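Sorting and Storing Bar Offcuts in the Student Workshop
Project report, second-year group, Materials and Workshop Practice
Group members: Oriana Navarrete, Renato Alarcón, Quentin Gautier
Supervisor: Hortensia Quiroga

1. Background

In the workshop of the Judelside building every cutting exercise leaves short bars. They are too short for the next class and too good to throw away. Before our project they were put in whatever box was near the saw, and after one term it was very difficult to know what was there. Students took a new bar from the rack because it was faster than searching.

Our supervisor asked us to propose a way of keeping these offcuts so that another group can find a piece in a short time. We had a budget of 700 for the term, and we were asked to use the furniture and the bins which the workshop already has. The work was done between March and the end of the teaching period.

2. What we found at the beginning

We emptied all the boxes on the two long benches and made one list. It had 244 pieces. For each one we wrote the length, the material if it was known, and the condition of the ends. The total weight was not measured, because the scale was at Carrasco for calibration and it came back too late.

The largest problem was the material. Many pieces had no mark at all. Renato proposed to test each unmarked piece with a file and a magnet, but this takes time and gives only a general idea. We decided to keep 22 pieces apart as "unknown" and to give them only to first-year students for practice in filing and marking out.

A second problem was the sharp ends. We added one rule: no piece goes to storage before its ends are deburred.

3. The color system

We discussed stamping, paper labels and paint. Stamps are hard to read on a small section, and paper labels fell off after one week in our trial. Paint was the simplest solution. We chose Clurosine, a quick-drying enamel that the workshop already buys for the machine guards. Red is for mild steel and dark green is for aluminum. The whole bar is painted, not only the end, so that the color is still there after somebody cuts a part of it.

The painting was done by Oriana and Quentin in four afternoons. The first layer on the aluminum pieces was not good. It came off with a fingernail, and we had to clean these bars again with solvent and sand them lightly before the second try. We should have read the instructions of the paint more carefully.
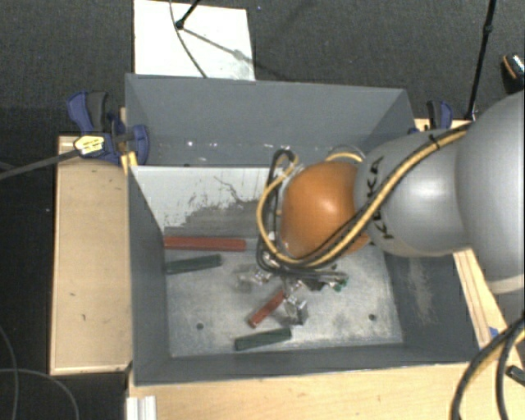
4. Choice of the bin

For the storage we compared plastic boxes, wooden trays and gray metal bins. The plastic boxes from Grirkent were the cheapest, but one of them cracked at the corner when we put long bars in it. Wooden trays are pleasant to use, although they keep the dust and cannot be washed.

The metal bins are heavy and noisy, and their surfaces get scratched with use. We do not think this is important for offcuts. A large open bin allows the bars to lie flat, and a person can look from the top and see the colors immediately. In a deep and narrow box the short pieces always go under the long ones, and this was the main complaint in the old system.

We also recommend not to fill the bin. When the bars are in one layer the search is easy. When there are several layers the students begin to move everything with the hands, and the paint suffers.

5. Test with other students

Maximiliano Sosa from the first-year group helped us to organize a small test. Each participant received a paper with a material and a minimum length, and had to bring a suitable bar to the bench. We did it first with the old boxes and later with the painted bars.

With the old boxes, several participants stopped and asked for help. With the painted bars, all of them brought the correct material. The length was still a source of mistakes – two people brought a bar which was too short, and they had to go back. For this reason we fixed a steel ruler to the bench near the storage place.

6. Costs

The paint, brushes, solvent and sandpaper were paid from the budget, and also the ruler. The bins cost us nothing. Our list of materials is kept in the workshop office under the number 1763, with the receipts.

7. Limits and further work

The system has only two colors at the moment. Brass and plastic bars are still in their old box, and a decision about them is needed before the next term. We also do not know how the paint will look after a year of use. The next group could check this and repair the bars where the color is gone. The spare cans of Clurosine are on the lower shelf beside the sink, and they must be closed well.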